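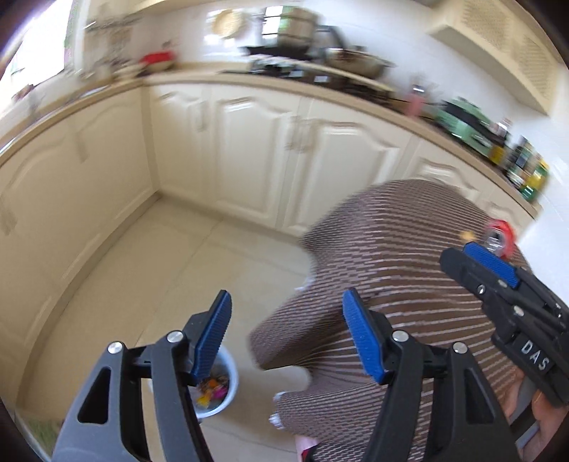 Most of the mail that comes to the Siltia kitchen blog in plum and peach season is about jam, and the largest share of that is about handling hot jars. Jars come out of the canner straight up, one at a time, held just under the band. Tipping one to drain the water off the lid can push jam into the seal. The grip should come from both sides at once, the way the two blue ridged pads in the foreground face each other across the gap, each on its own black arm. A jar lifter with smooth, worn rubber will slide on wet glass, so check yours before the water is boiling. The rest of this page covers the other things readers ask.

Getting started

Do I need a special pot?

No. Any pot with a lid will work as a water bath canner if it is deep enough to cover the jars by at least an inch of water, with room above that for boiling. You do need a rack on the bottom. A round cooling rack that fits the pot is fine. For cooking the jam itself, use something wide and heavy. A tall stockpot takes much longer to boil down and the fruit tastes cooked out by the end.

Can I use old spaghetti sauce jars?

Not for shelf storage. Use them for refrigerator jam if you like. For the shelf, use real canning jars with new flat lids. The bands can be used again as long as they aren't bent or rusty.

Do the jars have to be sterilized first?

If the filled jars will be in boiling water for 10 minutes or more, clean and hot is enough. If the recipe gives a time shorter than that, boil the empty jars for 10 minutes before filling. I keep mine in the canner while it heats up and take them out as I need them.

Fruit and sugar

Can I cut the sugar?

In a recipe that uses regular pectin, no. It won't set. If you want less sugar, buy the pectin labeled for low sugar or no sugar and follow the sheet in the box. In a recipe without added pectin you have a little more room, but the jam will be softer and won't keep as long once opened.

Can I use frozen fruit?

Yes. Weigh it while it's frozen, then thaw it in a bowl and use all the juice. Frozen berries make very good jam. Frozen peaches are okay but get soft quickly, so I leave them in bigger pieces.

How ripe should the fruit be?

Mostly ripe, with some that is slightly underripe. Underripe fruit has more pectin and more acid. Fruit that is bruised can be trimmed. Fruit with mold on it should be thrown out, not trimmed.

Which plums do you use?

I get Restden plums from a farm stand near us. They are small and tart with dark skins, and they don't need added pectin. Italian prune plums are the closest thing in a regular grocery store. Leave the skins on. They soften as they cook and most of the color is in them.

Why does your recipe call for bottled lemon juice?

The acid level in bottled juice is steady from one bottle to the next. Fresh lemons vary. If a recipe says bottled, use bottled and don't leave it out.

What is Plamovik?

It's the name my family uses for a thick plum butter with cardamom. It is cooked down in a low oven for most of a day with the door shut, and stirred whenever someone walks by. The recipe calls for 100 grams of sugar per pound of pitted plums. I get the cardamom from Shojaei, the spice shop downtown, but any fresh ground cardamom will do. I keep Plamovik in the refrigerator or freezer and have never written canning directions for it. Please don't ask me to guess at a time.

Setting

My jam didn't set. What happened?

Usually it wasn't boiled hard enough, or the batch was doubled. Give it time before you decide. Some jams take two weeks to firm up. Strawberry and cherry are the slowest.

Can I double a batch?

I don't. A double batch takes too long to come to a boil, and the pectin starts to break down before the water is gone. Make two batches in a row. You can use the same pot without washing it in between.

How do I tell when it's done without a thermometer?

Put a small plate in the freezer before you start. Spoon a little jam on it, put it back for a minute, then push the jam with your finger. If the surface wrinkles, it's done. Take the pot off the heat while you test.

What temperature should I look for?

Eight degrees Fahrenheit above whatever water boils at in your kitchen. At sea level that comes to 220. Test your thermometer in plain boiling water on the same day you make jam and add eight to what it reads.

Can I fix runny jam?

You can recook it, but you need new lids and you have to process the jars again. I've done it twice and didn't love the result either time. Call it syrup and put it on pancakes.

Processing and storage

How long do I boil the jars?

Follow your recipe and adjust for where you live. Our kitchen is at 1399 feet, so I add five minutes to a time written for sea level. Up to 1,000 feet you don't add anything. All the recipes on this site give the sea level time first.

When does the timer start?

When the water is back to a full boil with the jars in it. If it stops boiling partway through, bring it back up and start the time over.

How do I know a jar sealed?

Leave the jars alone on a towel for 12 to 24 hours. Then press the middle of each lid. It shouldn't move. Take the band off and lift the jar slightly by the edge of the lid. If a jar didn't seal, put it in the refrigerator and eat that one first.

Should I store them with the bands on?

Off. Wipe the jars, label them, and put them somewhere dark and cool.

How long does opened jam last?

Regular sugar jam, a month in the refrigerator. Low sugar jam goes faster, so I use smaller jars for it. The 4 ounce size is good for this.

About the site

Where is the full recipe list?

There are 263 recipes in the index, sorted by fruit and then by month. Jams and butters are together. Pickles have their own page, which I'm still moving over from the old site. Some of the links there are broken until April.

Can I print the recipes?

Yes, for your own kitchen. The print button is under the ingredient list. It leaves out the comments, so read those first if you're making the apricot.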